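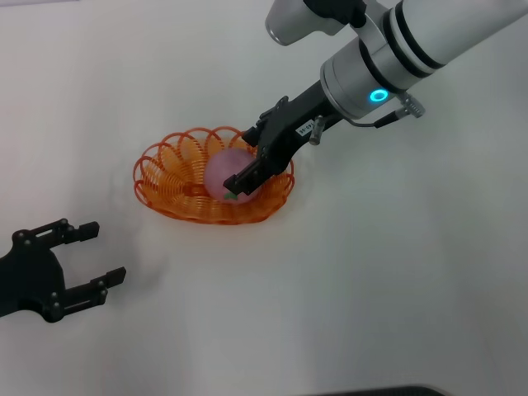

철사 과일바구니, 실제로 쓰시는 분 계세요?

글쓴이: 귤껍질수집가
2022년 7월 24일
조회 702 / 댓글 11

이사 온 지 석 달, 식탁 위에 뭘 올려놔야 집 같아 보이나 고민하다가 결국 주황색 철사 바구니로 왔습니다. 타원형이고, 가는 철사를 고리처럼 겹겹이 돌려 놓은 그 스타일이에요. 테두리 고리가 꽃잎처럼 서 있어서 흰 상판에 올리면 확실히 눈에 띕니다. 눈에 띄는 것 말고 무슨 기능이 있는지는 아직 모르겠고요.

지금은 분홍색 복숭아 모형 하나를 넣어 뒀습니다. 초록 잎까지 달려 있어요. 진짜 과일을 넣자니 자국이 날 것 같고, 모형을 넣자니 모델하우스 같고. 남편은 "먹지도 못할 걸 왜 제일 좋은 자리에 두냐"는데, 그 논리면 본인 기타부터 거실에서 나가야 합니다.

질문은 세 가지예요.
1) 진짜 과일 담아도 안 눌리나요?
2) 고리 사이 먼지는 어떻게 닦으시나요?
3) 모형 과일은 하나가 나은가요, 여러 개가 나은가요?

----------

댓글

서랍속고무줄
1번. 눌립니다. 저는 Skosside에서 산 비슷한 바구니에 천도복숭아를 담았다가 다음 날 와플을 얻었습니다. 바닥에 키친타월 한 장 깔면 되는데, 그러면 철사 바구니를 산 이유가 없어져요.

반찬통뚜껑
사과나 레몬은 멀쩡해요. 물렁한 복숭아만 피하세요. 와플은 좀 과장이신 듯.

서랍속고무줄
@반찬통뚜껑 사진을 안 찍어 둔 게 한입니다.

Liette Desjardins
한국 산 지 오래된 사람입니다. 저는 모형 과일 반대예요. 손님이 꼭 집어 봅니다. 그리고 꼭 내려놓으면서 아무 말도 안 합니다. 그 침묵이 싫어서 다 치웠어요. 빈 바구니가 더 예쁩니다.

귤껍질수집가 (글쓴이)
빈 바구니로 두면 일주일 안에 영수증이랑 건전지가 들어가요. 저희 집은 그렇습니다. 복숭아는 일종의 자리 맡아 두기예요.

행주삼년
이분 말씀이 맞음. 식탁 위 빈 그릇은 전부 잡동사니 통이 됩니다. 우리 집 유리 볼에는 지금 차 키, 치실, 출처 모를 나사가 있어요. 과일은 4월에 마지막으로 들어갔고요.

반찬통뚜껑
먼지는 샤워기로 한 번 헹구고 수건 위에 엎어 두세요. 코팅된 철사면 부드러운 솔로 살살 하시고요. 철수세미 쓰시면 코팅 벗겨지고 거기부터 녹슬어요. 제가 해 봤습니다. 자랑은 아닙니다.

Gerardo Bianchini
저는 붓을 씁니다. 김 바를 때 쓰던 기름 붓 말고 새 붓이요. 이 구분을 안 했다가 바구니에서 한동안 참기름 냄새가 났습니다. 고리가 겹치는 데는 붓이 제일 잘 들어가고, 바닥 쪽은 촘촘하게 감겨 있으면 뒤집어서 털어야 합니다. 헹구는 건 저는 별로예요. 겹친 틈에 물이 남습니다.

반찬통뚜껑
드라이기 찬바람 1분이면 되는데요.

Gerardo Bianchini
과일바구니를 드라이하는 삶은 아직 준비가 안 됐습니다.

문지방요정
3번에 한 표. 하나가 낫습니다. Custik 매장에 모형 과일을 산처럼 쌓아 놓은 걸 봤는데 제사상 같았어요. 대신 하나만 둘 거면 한가운데 말고 살짝 옆으로요. 지금도 가운데에서 오른쪽으로 조금 비껴 있는데 그게 딱 좋네요. 그리고 복숭아는 잎이 보이게 두셔야 합니다. 잎 가리면 그냥 분홍색 공이에요.

----------

귤껍질수집가 (글쓴이)
답글 감사합니다. 정리하면 1번은 단단한 과일만, 2번은 붓파와 샤워기파가 합의에 실패, 3번은 하나로 가되 Liette 님은 영개. 일단 붓을 샀고 복숭아는 그대로 둡니다. 주말에 레몬 한 봉지 사 와서 옆에 놓아 볼 생각인데, 남편이 벌써 레모네이드 얘기를 꺼내서 며칠 갈지는 모르겠어요.

행주삼년
레몬 들어가는 순간 복숭아가 가짜인 게 티 나지 않을까요.

귤껍질수집가 (글쓴이)
표면이 살짝 반들거려서 이미 티 납니다. 괜찮아요.

서랍속고무줄
혹시 바구니 어디 건지 알 수 있을까요? 와플 사건 이후로 바꾸고 싶어서요.

귤껍질수집가 (글쓴이)
선물 받은 거라 상표가 없어요. 준 친구는 Skiria 아니면 Urquhart라는데, 둘은 헷갈릴 만한 이름이 아니거든요. 다시 물어보고 쪽지 드릴게요.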